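# Retitz Picnic and Garden Tumblers

Retitz tumblers are plain plastic cups for outdoor meals, children's parties, caravans and village halls. They are sold by Haruna Tableware from our warehouse in Rastville, singly or by the carton. The cup is the same shape as it was when we first stocked it. It is wider at the rim than at the base, so a stack comes apart without a struggle.

## The light blue tumbler

Light blue is the colour we sell most of and the one we always try to keep in stock. It goes with the Retitz side plates and with most plain tablecloths. The sides are smooth and carry no pattern, so there is nothing to fade or peel.

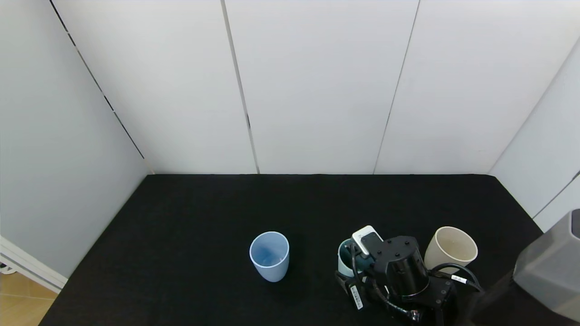

*Retitz tumbler, light blue.*

Colours can vary a little between batches. If you are adding to a set you already own, put the batch number from the old carton in the order notes and we will match it where we can.

## Sizes and cartons

- **Small:** for children and for squash or milk. Sold singly or in cartons of 50.
- **Standard:** the usual size for water, juice and beer. Sold singly or in cartons of 50.
- **Tall:** for long drinks with ice. Sold in cartons of 27 only.

Cartons are packed in paper sleeves. We stopped using plastic film last November. Mixed colours can be supplied in the small and standard sizes, but not in the tall.

## Everyday use

Wash new tumblers in warm soapy water before the first use. They are meant for cold drinks. Please don't use them for tea, coffee or soup, and keep them out of the microwave.

They can go in the top rack of a dishwasher on a normal wash. Leave out the rinse aid if you find it makes the plastic cloudy. Hand washing keeps the shine for longer. A soft cloth is enough, as scourers leave fine scratches that hold on to tea towel fluff and fruit juice.

For stains from blackcurrant or cola, put a spoonful of bicarbonate of soda in the cup, cover it with a little water and leave it for 2 hours before rinsing. 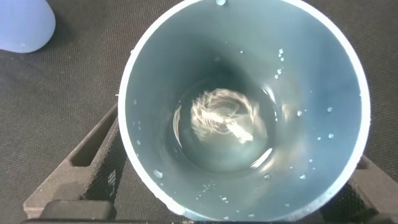 ## Storing them

Dry the cups fully before stacking. Damp cups left in a cupboard over winter will smell musty, though a wash normally puts that right. Keep stacks upright and away from radiators. The Trurketti storage crate takes 75 standard tumblers in short stacks and has a clip-on lid. It is listed separately under Storage.

## Hire for events

We hire out standard tumblers within the Rastville delivery area. Hire is by the full carton and covers one weekend. Cups should be emptied and rinsed before they come back, but we do the proper washing here. Missing or cracked cups are charged at the single price.

To book, email Colton Turcotte on the hire desk with the date, the delivery address and the number of cartons. Summer dates go early, so please ask before you send out invitations.

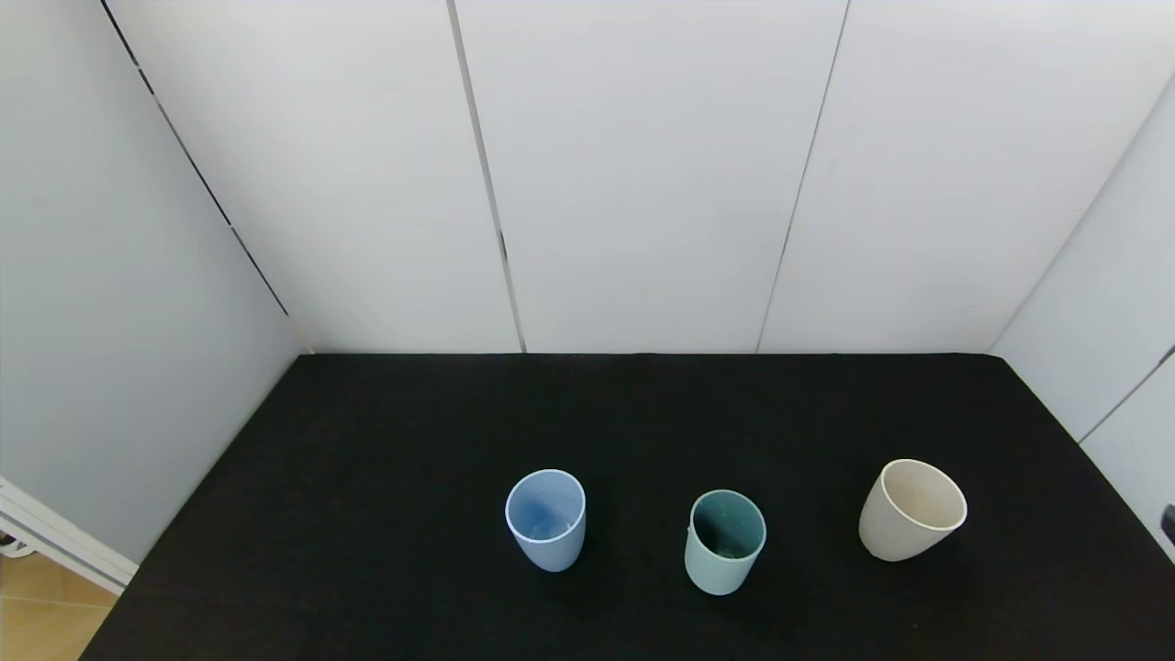

## Delivery and returns

Orders placed before noon leave the same working day. Unused tumblers can be returned within 27 days in their original sleeves. We can't take back single cups once they have been washed.

Prices and stock last checked 12 August 2022.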